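Nodberg opens orders for Ukar wrist capture kit

2019-01-09

Nodberg has begun taking orders for Ukar, a wrist-worn capture kit meant for teams that train robot arms on household handwork. The kit records how a person's hands move during a task and outputs wrist paths that a two-arm robot controller can read. It had been offered on a limited basis since May to a short list of paying labs.

Ukar is sold as a pair. Each side consists of a black wrist strap, a set of printed square markers and a small white unit that hangs below the wrist on its own cable. Marker positions are read from head-level video and merged with the signal from the unit. When a marker is turned away from the camera or covered by the other hand, the software falls back on the unit alone and flags that stretch of the recording.

The company lists 33 routines in the task library that comes with the kit. Most are kitchen and laundry jobs. Each routine has a short written script, a suggested layout and a set of labels for start, grasp, release and end. Users can add their own. The jar-wiping routine, which calls for one hand to hold and the other to move a cloth, is the one Nodberg uses in its setup guide. 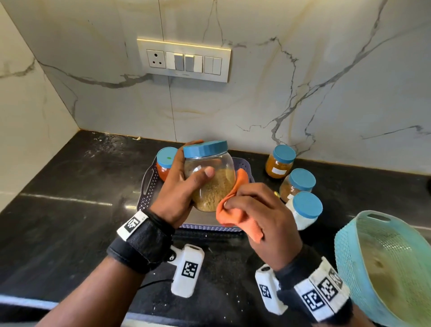
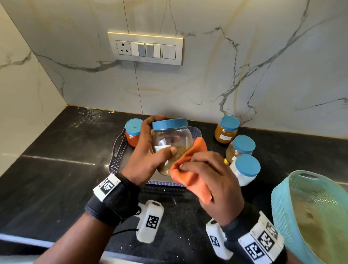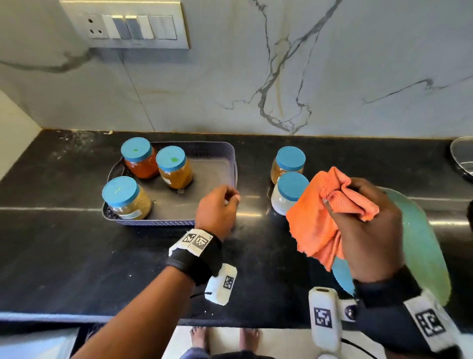 The Ukar straps and wrist units in use at a kitchen counter, with blue-lidded jars and an orange cloth.

Wiping is a harder case than it sounds for this type of equipment. The cloth changes shape and hides the fingers, clear plastic gives a camera little to hold on to, and the two wrists stay close together for long stretches. Nodberg says the software treats the two wrists as separate tracks throughout and does not swap left and right after they cross. Finger positions are not measured. Buyers who need them will have to add gloves or estimate the fingers from video.

Battery life is given as 6 hours with cables detached and local storage switched on. In cabled mode the units draw power from the recorder and the limit is disk space. Straps come in four sizes. The printed markers are a wear part, and replacement sheets are sold in packs of 6.

Export formats cover plain text tables and the project format used by Erraji, the simulation package. A direct link to the Usholm arm controller is in testing and will be released as a free update. Until then, Usholm users must convert files through Erraji or write their own script. Nodberg has not given a date for the link.

Calibration is done at the start of each session by holding both wrists in view and turning them slowly. The manual asks for a repeat whenever a strap is moved or removed. The head camera is not included, and the company's compatibility table should be checked before ordering.

Orders are open to companies and schools. Pricing is by quote and depends on the number of pairs and the support plan.

Shares: 33 | Comments: 4

Comments

benchrig: Does the flag for covered markers show up in the text export or only in their viewer? That decides it for us.

tk_lowell: @benchrig It's a column in the table. 0 or 1 per row. We had the early version and it was there already.

armchair_kinematics: No finger data is a pass for me. Wrist paths alone won't get you a jar lid.

pdxlab: Are the units OK on cables all day? Ours would catch on everything.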